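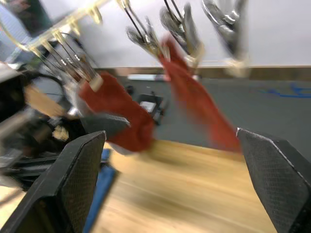 How Does a Robot Pick Up a Cloth?

A cloth is hard for a robot to hold. A block keeps its shape when you squeeze it, but a cloth bends and folds.

The robot at the Oltbridge workshop has a gripper with two black fingers. Each finger has a pad with a mesh pattern of tiny diamonds. A rough pad gives more grip than a smooth one, just as rubber soles help your shoes stick to the floor.

Ibrahim Ojo started building the robot in January. A small camera sits close to the gripper and moves along with it. When things move fast, the picture gets blurry, and a red cloth can look like two red shapes. The computer then has to work out where the cloth is.

To take hold of it, the robot does this:

The fingers open wide.
The arm moves until the cloth is between them.
The fingers close.
The arm pulls back slowly.

Ibrahim wrote 200 lines of code for these 4 steps.

Try it yourself: pick up a sock using two rulers. Then wrap a rubber band around each ruler and try again.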